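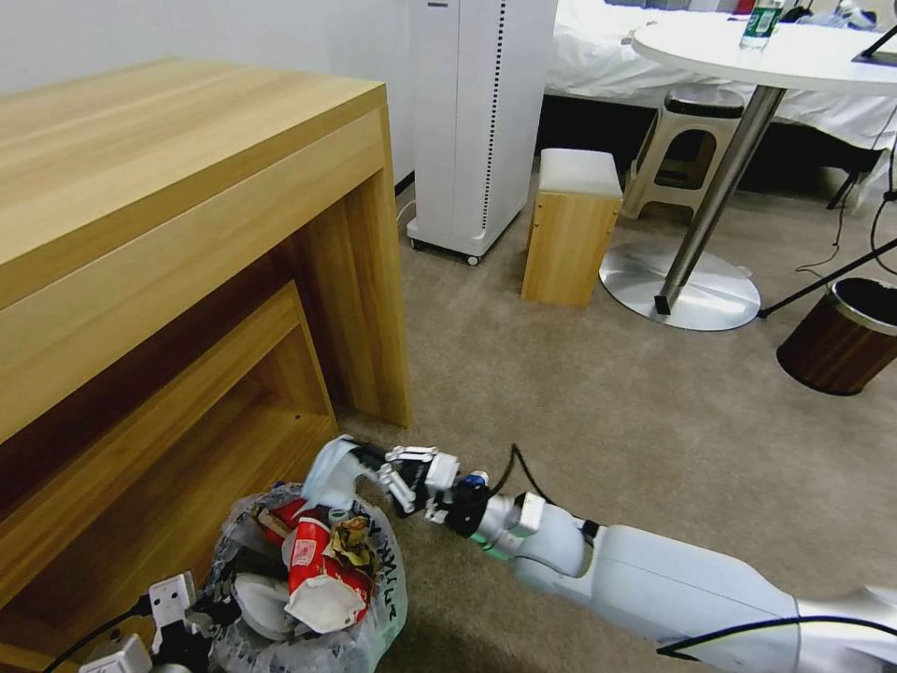
Search this site
Enter your keywords

The Bus to Dendari

So I'm on the 74 one Sunday in March, half asleep, and this old guy plops down next to me with a birdcage on his lap (no bird, just a sweater folded up inside it). "Cirilo Solís," he says, and shakes my hand like I'm running for mayor!

I ask about the bird, obviously.

"She's in Dendari," he says. "She went ahead."

Okay! I figured he'd laugh, but he just unwrapped a sandwich and gave me the bigger half. Egg and peppers, really good. He told me she'd left him 2 times before, once for a dentist, and always came home by supper.

My stop was Serrano. I watched it go by. I had laundry and a phone call I didn't want to make, and I just sat there chewing.

We got off at the end of the line, and he set the cage on a wall, opened the little door, and took his sweater out.

"Now we whistle," he said. "You know any songs?"

I knew one.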